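Brosdale Forums > Manipulation > Perception and Planning

Bottle pick fails when it's lying down, two-arm cell

mkaram
18th June
Running the Norum planner, 3 candidate grasps per object. Upright bottles in the wire rack are fine. A dark green bottle on its side gets a pose with the long axis flipped end for end, so the left arm goes for the neck as if it were the base. Depth on the glass is mostly holes. Colour image from the head camera is attached, with the left gripper open over the bottle.
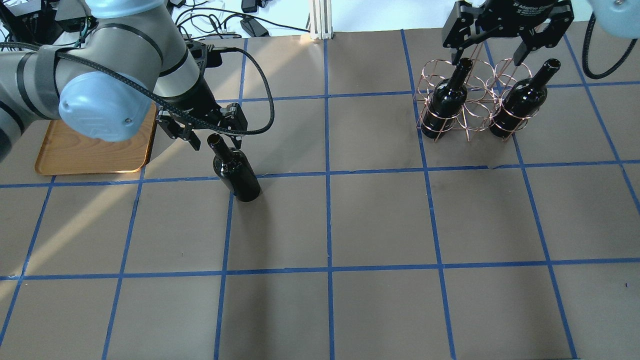
2 min read

dima_k
Your depth will never be good on dark glossy glass. Drop it for that object, segment in colour and intersect with the table plane. The neck is narrower than the body, so take the width profile along the mask and the flip goes away.

mkaram
Tried the mask. The segmenter merges the bottle with the shadows on the paper in 15 of 224 saved images.

s.daher
I'd fix the light first. There's a bright band across the left side of the paper and sun on the tray. Put a blind down and run the same images again before you touch any code.

dima_k
Disagree. If it only works with the blind down it doesn't work. Augment for it.

s.daher
He can do both. The blind takes a minute.

Rania AH
Is the blue tape grid used for anything in software? We had Plimness snapping object centres to cell centres and it pulled the pose off by 26 mm whenever something lay near a line. Check your config for a leftover prior.

mkaram
Grid is only for placing things by hand. I'll check the config anyway.

jdarwish
Separate thing, your other gripper is right over the left bottle in the rack. Are both arms in one planning scene, or two planners with a shared lock?

mkaram
Two planners, shared lock.

jdarwish
Then I'd sort that out before the flip. A lock won't tell the left arm where the other one's cable is.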